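**Stadtbibliothek Nirnevitz** · Faden zur Neuordnung der Arbeitsplätze im Lesesaal · 4. Juni 2021

**1/**
Die Stadtbibliothek Nirnevitz informiert über die Neuordnung der Arbeitsplätze im Obergeschoss. Die Maßnahme betrifft den Lesesaal, den Gruppenraum Kultitz und den Übergang zur Zeitschriftenabteilung. Die Ausleihe im Erdgeschoss bleibt unverändert geöffnet.

**2/**
Im Februar wurde die Bestuhlung des Lesesaals überprüft. Dabei wurde festgestellt, dass ein Teil der alten Tische nicht mehr standfest war. 16 Tische wurden ausgesondert und der städtischen Verwertungsstelle übergeben.

**3/**
An ihre Stelle treten 22 Einzeltische der Firma Bautista mit heller Holzoberfläche und abgerundeten Ecken. Die Auswahl erfolgte nach einer Probeaufstellung, an der auch Nutzerinnen und Nutzer des Hauses beteiligt waren. Allen, die den Rückmeldebogen ausgefüllt haben, danken wir für ihre Mühe.

**4/**
Jede Tischplatte verfügt über eine runde Kabeldurchführung nahe der hinteren Kante. Netzteile von Laptops sind durch diese Öffnung zu führen. Kabel quer über den Gang sind aus Gründen der Unfallverhütung nicht gestattet. Verlängerungen gibt die Information gegen Vorlage des Bibliotheksausweises aus.

**5/**
Zur Frage der Getränke, die uns in den vergangenen Wochen mehrfach erreicht hat: Im Gruppenraum Kultitz sind Getränke in Bechern und Tassen künftig zugelassen. Im Lesesaal gilt weiterhin ausschließlich Wasser in verschließbaren Flaschen. Der Altbestand im Magazinlesebereich bleibt von jeder Lockerung ausgenommen.

**6/**
Umgekippte Tassen sind umgehend aufzurichten. Verschüttetes ist sofort aufzunehmen, Tücher liegen an der Information bereit. Die Oberflächen sind geölt und nehmen Feuchtigkeit auf, wenn diese länger einwirkt.

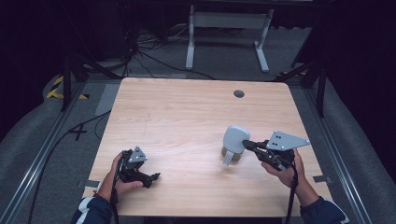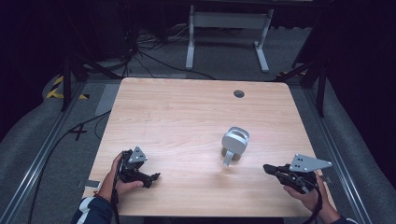 *Arbeitsplatz mit liegender Tasse, hinten in der Platte die Kabeldurchführung.*

**7/**
Leichte Schlieren und Kratzspuren lassen sich bei täglicher Nutzung nicht vermeiden und müssen nicht gemeldet werden. Zu melden sind dagegen Ränder von Heißgetränken, Klebereste, Tinte und Beschädigungen an der Kante. Eine Meldung führt in der Regel nicht zu einer Kostenforderung. Sie erleichtert uns die rechtzeitige Nachpflege.

**8/**
Scheuermilch, Glasreiniger und Desinfektionstücher dürfen auf den Tischen nicht verwendet werden. Die Reinigung erfolgt mit einem feuchten, gut ausgewrungenen Baumwolltuch in Richtung der Maserung. Das Pflegeöl wird zweimal jährlich durch die Hausverwaltung aufgetragen.

**9/**
Wir bitten darum, Taschen, Karten, Telefone und Schreibgeräte beim Verlassen des Platzes mitzunehmen. Zurückgelassene Gegenstände werden nach Schließung eingesammelt und an der Information verwahrt. Die Aufbewahrungsfrist beträgt 12 Werktage. Danach gehen sie an das städtische Fundbüro.

**10/**
Die Reservierung von Plätzen ist nur für den Gruppenraum Kultitz möglich, und zwar für höchstens 3 Stunden je Buchung. Im Lesesaal werden Plätze nicht freigehalten. Nach längerer Abwesenheit kann ein Platz durch das Personal neu vergeben werden.

**11/**
Tassen stellt die Bibliothek aus einem kleinen Bestand zur Verfügung. Sie sind nach Gebrauch auf den Wagen am Ausgang des Gruppenraums zu stellen, mit der Öffnung nach oben. Mitgebrachte Tassen sind zulässig, eine Haftung für deren Verlust oder Bruch wird nicht übernommen.

**12/**
Ansprechpartner für Fragen zur Möblierung ist Mark Anthony Baluyot, Sachgebiet Gebäude und Ausstattung. Hinweise zur Hausordnung nimmt Tin-yau Tseng, Leitung Benutzungsdienste, entgegen. Beide sind während der Öffnungszeiten über die Information erreichbar.

**13/**
Die geänderte Hausordnung hängt im Eingangsbereich und im Gruppenraum aus. Eine Fassung in Leichter Sprache ist in Vorbereitung und wird an dieser Stelle verlinkt, sobald sie vorliegt.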